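Open day at Sadstead: tidy homes, big claims
24/02/2020

I have been to enough open days to know that the coffee comes first and the facts come later, if at all. Sadstead kept to the pattern. The old Pondetti building has been turned into a set of practice rooms where people learn housekeeping, and the 800 dollar course run by Chidiac is supposed to turn a messy person into a neat one. I went with Nour Saab, who was thinking of signing up. She isn't now, but I'll get to that.

Our guide was Kane Tomoana. He was pleasant and he talked fast. The method is called the Dralance, and as far as I could tell it means you pick up the trash before you do anything else. My grandmother had the same method and no name for it. Kane said students finish a room in half the time. Half of what time? He said he would send me the numbers. That was the last I heard of them.

The rooms themselves I liked better than the talk. They aren't done up like a showroom. The floor in the one where we spent longest is plain concrete, gray and scuffed, with dust on it, and there is a white plastic table and a flowered cloth that could have come from anyone's closet. If you're going to teach people to clean, a floor that needs it is a fair place to start. 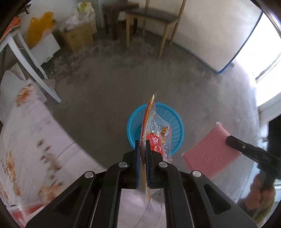

Snack wrappers get a whole lesson to themselves. The rule is that every bit of packaging goes into a basket on the floor, and the basket moves with you from one end of the room to the other. Fine, but a basket with slots in the sides is no good for crumbs, and I said so. Qusai Dabbas, who teaches the beginners, told me crumbs belong to the sweeping lesson. The sweeping lesson is in level 2. Level 2 costs extra.

I also asked where the wrappers end up. There was a poster in the hallway promising 100 percent less waste, which would be quite a trick for a place that teaches people to fill baskets with it. Afaf Hourani at the front desk thought the poster was left over from October and was meant to say something else.

Nour asked if she could take only the kitchen part. No, it's the full course or nothing. She kept the brochure for the parking map.

Parking is free but the lot is small, and the side door sticks - push low. The next open day hadn't been set when we left.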